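How Plates Get Their Glaze
Materials for Young Readers: Kitchen and Table
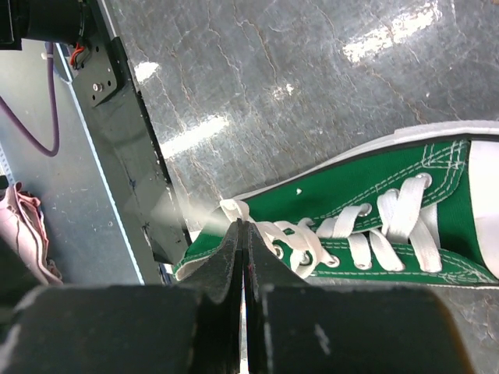 A plate made of fired clay has two parts. The inside is called the body. The outside is a thin, hard coat called the glaze. The glaze is a kind of glass. It is usually less than a millimetre thick, and it does most of the work when a plate is used and washed.

Why clay needs a coat

Clay is dug from the ground. When it is heated in an oven called a kiln, it becomes hard and will not turn back into mud. Many fired clays still have tiny holes in them, too small to see. These holes are called pores. A material with pores is porous.

If you poured gravy onto a porous plate with no glaze, some of the gravy would soak in. Washing would not get all of it out. The plate would stain, and after a while it would smell.

What is in a glaze

A simple glaze has three kinds of ingredient.

Silica makes the glass. It is found in sand and in a rock called flint. On its own, silica melts at a temperature too high for most kilns.

A flux lowers the melting temperature. Chalk can be used as a flux, and so can some ground-up rocks.

Alumina makes the melted glaze stiff, so that it stays where it was put. It comes from clay. A glaze with too little alumina can run down the side of a pot and stick it to the kiln shelf.

Colour is added in small amounts. Iron can give brown, honey or grey-green. Cobalt gives blue. Copper often gives green, but it can give red if there is very little oxygen in the kiln.

How the glaze goes on

The ingredients are ground to powder and stirred into water. The mixture looks like thin cream. At this stage its colour may be nothing like the finished colour. A blue glaze can be pale pink or grey in the bucket.

At the Umcombe pottery, plates are fired once before glazing. This is the biscuit firing. It leaves the plate strong enough to pick up but still porous. Morfudd Mathias, the glazer there, holds each plate with metal tongs, dips it in the bucket and lifts it out again in a few seconds. The pores pull in the water, and the powder is left behind on the surface in an even layer.

The foot of the plate is the ring it stands on. The foot is wiped clean with a damp sponge. Turn over a plate at home and look for a rough ring with no shine.

In the kiln

The glazed plates are put on shelves with gaps between them. Two plates that touch will be joined together when the glaze melts.

The kiln at Umcombe holds 185 dinner plates. It is heated slowly at first, so that any water left in the clay can escape as steam. If steam forms too fast, it can crack the plate or blow a piece off it. At the top temperature, which is over 1,200 degrees Celsius for stoneware, the powder melts and spreads into a smooth layer. Then the kiln is switched off and left shut. The whole firing, with cooling, takes two days. A kiln lit on Saturday morning is not opened until Monday.

When glaze goes wrong

Crazing is a net of fine cracks. Glaze and body both shrink as they cool. If the glaze shrinks more than the body, it is stretched and it cracks.

Crawling is when the glaze pulls back and leaves bare patches. Dust or grease on the biscuit plate is a common cause.

Pinholes are small pits left by bubbles of gas.

Before a new glaze is used on plates, it is tried on small tiles. Seren Dafis tested 13 tiles for the blue glaze called Fisora. Each tile had a little more flux than the one before.

Words to know

Biscuit: clay that has been fired once and has no glaze.
Flux: an ingredient that helps a glaze melt.
Kiln: an oven for firing clay.
Porous: full of tiny holes that can take in liquid.

Next in this series: Why Some Bowls Can Go in the Oven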